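Walk Parkdale's Past: Guides and Researchers Wanted for Our June Season

Do you find yourself reading every plaque you pass? Have you ever made a friend late for dinner so you could finish the story of an old streetcar line? Then we'd love to hear from you!

Kurnik History Walks is looking for 2 part-time guides and a small group of unpaid readers to help with our new tour, The Night the Rakena Hotel Burned. The fire is one of the strangest stories in Parkdale: 300 guests on the register, a missing night clerk, and an inquest that closed after 14 days without naming a cause. People here still argue over it, and we want guides who enjoy a good argument.

What guides do

You'll lead evening walks of up to 14 people, starting at the old Ziltel Building and ending at the river steps. You'll learn the script first (Marlene Pacheco wrote it, and it's a great read), then make it your own. We pay for training walks too. You don't need a history degree. You do need a voice that carries over traffic, comfortable shoes, and the nerve to say "we don't know" when someone asks who set the fire.

What readers do

The inquest file runs to 2,016 pages, most of it handwritten, and all of it now scanned. Readers take a batch home, type up what they can, and flag names, times and anything that doesn't match the newspapers.

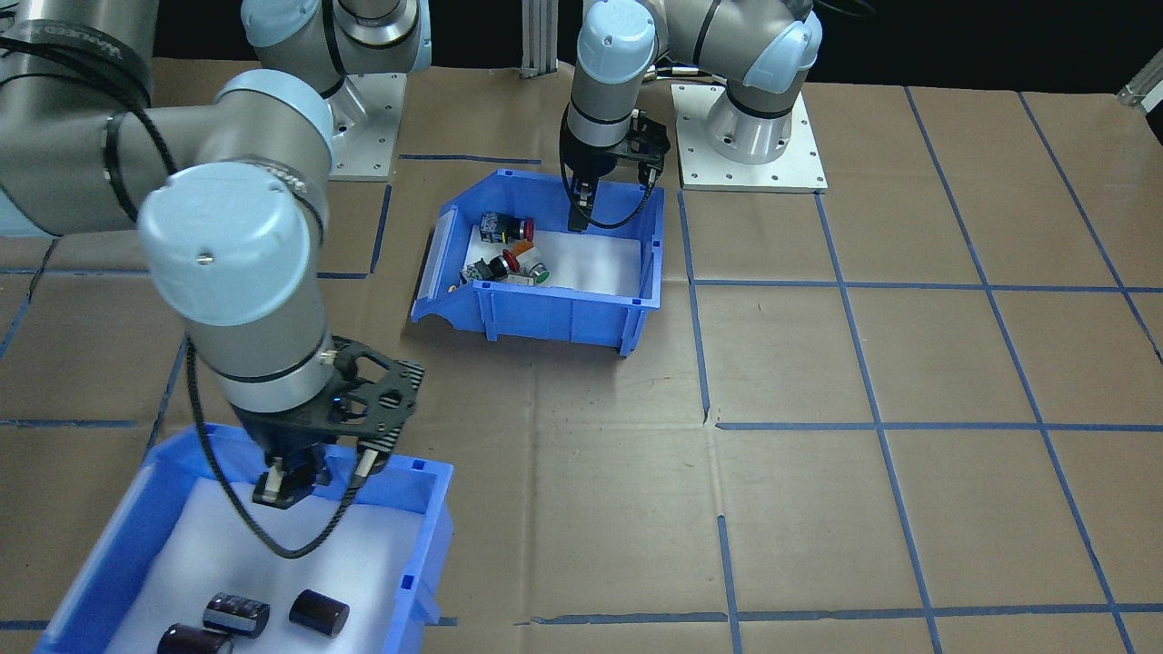 Old handwriting gets easier fast, and Kai Engelhardt runs a practice evening online for anyone who feels rusty. Take as many pages as you like, or just a few. Every reader gets a free place on the first walk in June and a credit in the tour booklet.

How to apply

Guides: send us a page on a local event you can't stop thinking about, plus the evenings you're free. Readers: a short note saying hello is plenty. Please get everything to Marlene at the Kurnik office by November 30, 2020. We'll reply to everyone who writes, and guide tryouts will be held outdoors on the route, so dress warm!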